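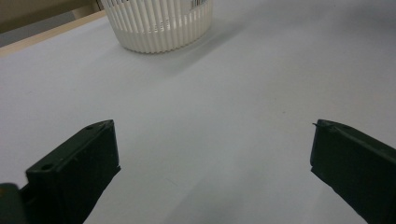

How much should a small workshop put aside for its first year with a gripper system?

Plan for the purchase price plus one third of it again, and keep that third in a separate line of the budget. Most of it will go to spare fingers, mounting parts and the hours of your own people.

This was the advice Nurhan Gökçe gave me when I visited her in Basby in October. She plans equipment for Ginitz, a packing company with 11 employees, and she has made this calculation more than once. Her first budget had one line only, the price of the machine. "I was proud of this budget," she told me. "It was one page. By spring I had to ask for more money, and I did not enjoy that meeting."

The extra cost was around 3000 dollars. A part of it was for a new table, as the old one moved when somebody leaned on it. Another part was training, which the seller had described as included. It was included for one person, for one morning.

Now she begins with the objects. Before she asks for any price, she puts on a table the things that the gripper must hold, and she writes down for each one the width, the weight and where it may be touched. Light plastic containers get their own page. They bend under pressure, and their ribs and rims give the fingers different places to hold. A seller who looks at this list can say quickly which fingers will be needed. A seller who does not want to look at it is, in her opinion, the wrong seller.

Joar Sandberg buys for Fladwood, a furniture parts maker, and he disagrees with her about spare fingers. Gökçe orders three sets with the machine. Sandberg orders one and keeps 900 dollars free. He says that the work changes during the year, and then the spare sets have the wrong shape. Both of them ask for the drawings of the fingers in the contract, so that a local shop can make new ones.

About renting they agree. A rental of three months costs more per week, but it shows how many hours the equipment is really in use. Sandberg returned one machine after such a period and bought a simpler model from Değirmenci, with the same fingers.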